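Dandura Teaching Kit - Set-up Guide
Section 4. Showing a writing task by hand

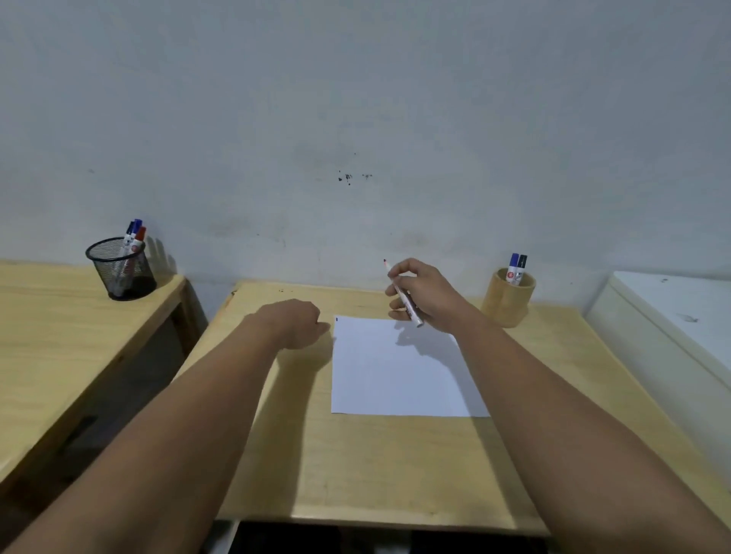
In Section 3 you have put on the head camera and checked that the recording light is on. Now we explain how to record demonstrations of writing and drawing with your own hands. The robot does not move in this section. It learns first from what your hands do, and only in Section 5 you will guide the arm with the remote handle.

Please read the whole section one time before you start. The steps are short, but the order is important.

4.1 What you need

- The head camera, charged and paired with the Karnance recorder box
- A desk against a plain wall, with enough free space in front of you for both forearms
- White paper without lines
- Markers of the same type that the robot will use later
- One or two pen holders that do not fall over easily
- The task card for the session (see 4.3)

Note: You can use markers with different barrels in later sessions. For the first session keep to one type. If the barrel changes in the middle, the software will sort the recordings into two groups and you will have to join them again by hand.

4.2 Preparing the desk

1. Put the paper in front of your chest, with the long side running away from you. It does not need to be perfectly straight. Small differences between recordings are useful for the training.

2. Put the pen holders at the back of the desk, where you can reach them without standing up. If you have a second desk beside the first, you may use it also.

3. Roll up your sleeves to the elbow. Loose sleeves hide the wrist, and the hand tracker needs to see the wrist in every recording.

4. Take off your watch and bracelets.

5. Look at the place where the shadow of your hand falls. A soft shadow on the paper is acceptable. If the shadow is hard and black, turn off the desk lamp and use only the ceiling light.

6. Sit down and look at the middle of the paper. On the recorder screen, both hands and the full sheet must be inside the green border. If the hands are too low, tilt the camera down by one click.

Caution: Do not tilt the camera while a recording is running. The recorder saves the camera angle only at the start, and the whole recording will be wrong from that moment.

4.3 The task card

Each session has a task card. The card says what you write, with which color, and how many times. The standard card that comes with the kit is called "Short marks" and contains 30 demonstrations. Other cards can be downloaded to the recorder from the Cards menu.

You are free to make your own card. Ruairi Imrie from our training team recommends to write the card on the evening before and to read it aloud to a colleague. If the colleague asks a question, the card is not clear enough.

4.4 Recording one demonstration

1. Rest both hands on the desk and wait for the short tone.

2. Take the marker from the holder with your writing hand.

3. Remove the cap with the other hand. Put the cap on the desk or keep it in the closed hand, but do the same in all demonstrations of one card.

4. Bring the marker above the paper and hold it there for one second. We call this the ready pose. The software uses it to find the tip of the marker, therefore the tip should not be hidden behind your fingers.

5. Write or draw what the card says. Use your normal speed, or a little slower. Very slow movements make the robot tremble when it repeats them.

6. Lift the marker, put the cap back until you hear the click, and return the marker to its holder.

7. Rest both hands on the desk again and wait for the second tone. The recording is now saved.

8. Take away the used sheet and put a new one before the next demonstration.

Note: The hand that does not write is also recorded. You may hold the paper with it or keep it loosely closed near the sheet. Please do not put it under the desk or in your lap.

Note for left-handed users: Open Settings, then Operator, and choose "Left" before the first recording. It is not possible to change this afterwards for one session.

4.5 If you make a mistake

Small mistakes are normal. If you touch the paper too early, or the line is not beautiful, continue to the end and keep the recording. The robot can learn also from corrections.

Delete the recording only in these cases:

- You dropped the marker or the cap outside the view of the camera
- Another person reached over the desk
- You stood up before the second tone
- You took the wrong color

To delete, hold the round button on the recorder for 4 seconds until the screen shows "Removed". The counter goes back by one.

Caution: A longer press, of more than 15 seconds, clears the full session. There is no question on the screen before this happens. We are changing it in the next version of the recorder software, but at the moment please be careful.

4.6 Pauses and comfort

The head camera is light, but the neck becomes tired when you look down for a long time. Make a pause after each card. In our own office Evie Birkett records up to 100 demonstrations in one day, divided in several parts, and she advises new users to do much less in the first week.

During a pause, close the marker and take off the camera. Do not leave the camera lying on the desk with the lens down - the glass has no cover and gets scratches quickly.

4.7 Checking the session

1. Connect the recorder to the computer and open the Stergiou viewer.

2. Choose the session and press Review. The viewer plays each demonstration with colored points on the fingers.

3. Look at the ready pose in each one. The points on the thumb and the first finger must lie on the real fingers. If they jump to the other hand, mark the recording as "Weak".

4. Check that the marker tip has its own point. With a light tip on white paper, the point is sometimes missing. You can set it by hand with a double click.

5. When you are satisfied, press Send to training. The training takes nearly one hour for the standard card. You can close the viewer in this time, but leave the recorder connected.

Note: If more than one third of the recordings are marked "Weak", it is faster to record the card again. Check first the light in the room and the camera angle.

4.8 Common messages

"Hand lost" - One hand was outside the green border for too long. Move your chair closer or tilt the camera before the next recording.

"No ready pose" - You started to write directly. Repeat the demonstration and hold the marker still above the paper first.

"Two tools found" - A second marker was lying near the paper. Put it back in a holder.

"Operator changed" - The size of the hands is different from the last recording. Start a new session for each person.

For messages that are not in this list, write to the support desk with the session number and the recorder log. Continue with Section 5, Guiding the arm with the remote handle.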